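Clellia Textile Fair - anyone going this year?

stitchwick
Posted July 13, 2019

Tickets up on the Marulanda hall site this morning. Same weekend in February as last time. Stalls both floors, knitting and lace downstairs, weaving and felt up. Anyone been recently? Worth the train?

bobbin_hal
Went last year. Good for yarn, poor for fabric. Upstairs much quieter, go there first. Cafe queue was dreadful, take sandwiches.

ZaidZein
I've got a table again, no 116, by the back stairs. Mostly hand-dyed sock yarn. Setting out from 8, doors at 10. Tables are the same as before, bring your own cloth if you want one.

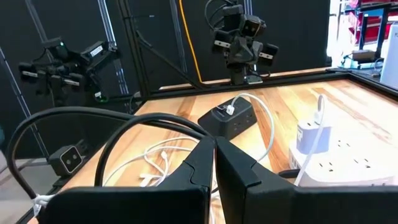 When do workshop bookings open?

Same day as the stallholder list comes out, so keep an eye on the Clellia page. They went in an afternoon last time.

oldselvedge
Workshops are overpriced imo. Two hours of needle felting and you come home with half a sheep. The talks are free and far better. Anselmo Salazar did the one on darning and the room was packed out.

stitchwick
Oh I'd go for that. Is he back?

oldselvedge
Not on the programme yet. Hope so.

purlyqueen
Disagree about the workshops. Did the band weaving one, teacher was lovely, kit included, still using mine. You pay for someone sat next to you when it goes wrong.

bobbin_hal
Depends on the group size tho. Ours was far too big, spent most of it waiting.

ZaidZein
Bit more on stalls for anyone thinking of applying. Form is two pages, they want photos of your work and proof of insurance. Staladau run the bookings now, quicker to reply than the old lot. Pay the deposit early, the corner pitches go first.

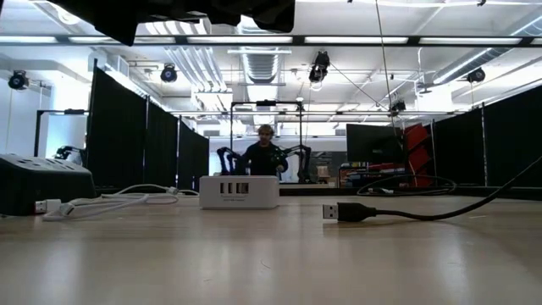
Also ask for ground floor if you've got heavy stock. Lift is tiny and everyone wants it at packing up time. I carried four crates down the stairs last year and my back knew about it.

purlyqueen
Parking?

ZaidZein
Unload at the side door then move to the long stay. 510 bus stops outside if you're coming without stock.

oldselvedge
510 doesnt run early enough for setting up, just so people know. Fine for visitors.

stitchwick
Thanks all, booked. Will come and find you at 116 Zaid, after somthing in a dark green.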